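# Driderley table notes

I'm Joscha Wunderlich, and this folder is my running list of what's in my kitchen cupboards and how it all gets used, washed and put away. It started as one text file on my desktop and got out of hand. 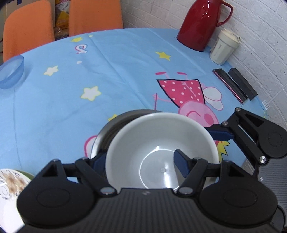 Most of what I write about is bowls and plates, so let me start there. I own more bowls than a person living alone should, and I kept buying new ones because I couldn't remember what I had (the last straw was a second colander, same size, same holes, bought at the Halasstead flea market). So now everything gets a line in a file, and before I buy anything I have to read the file first. It works pretty well!

## What's in here

- `bowls.md` – the big white one, the metal ones, and all the cereal bowls
- `plates.md` – floral plates first, plain ones after
- `cloths.md` – tablecloths, with washing notes
- `putting-away.md` – which shelf, which stack, what goes inside what
- `wishlist.md` – please don't take this one seriously

There are 260 lines across the whole thing right now. Some of them are just me arguing with myself about lids.

## How I write an entry

One item per line: name, shelf, where I got it, and a note if I feel like it. A typical one looks like this:

`white bowl, large | shelf 5 | Rieger, closing sale | salad, bread dough, popcorn`

Shelves are numbered from the top down. Shelf 5 is the low one next to the stove, where the heavy stuff lives. If the shelf says `?` then the thing is out on loan, probably at my sister's.

## Stacking

I used to nest everything by size and it drove me nuts, as the bowl I wanted was always at the bottom. Now the white bowl gets its own spot and the metal ones stack beside it. Floral plates go in a short pile with a paper napkin between each – they came from my grandmother and I'd like to keep the flowers on them.

## The cartoon tablecloth

Light blue, fits the round table, and yes, I'm a grown man. I love it. It goes in the wash on cool, inside out, and never with the kitchen towels (lint everywhere, I learned that one the hard way). It has its own section in `cloths.md` with the stain history.

## Known problems

- Cereal bowls are listed twice in a couple of places
- I call the same shelf "stove shelf" and "shelf 5" depending on my mood
- The lids file is missing because I haven't started it

## Using it yourself

Copy whatever you like. My friends at Flarero borrowed the layout for their office kitchen and added a column for who broke what, so feel free to change things. If you find a mistake, open an issue and I'll go check the cupboard.

Last cleaned up in August 2018.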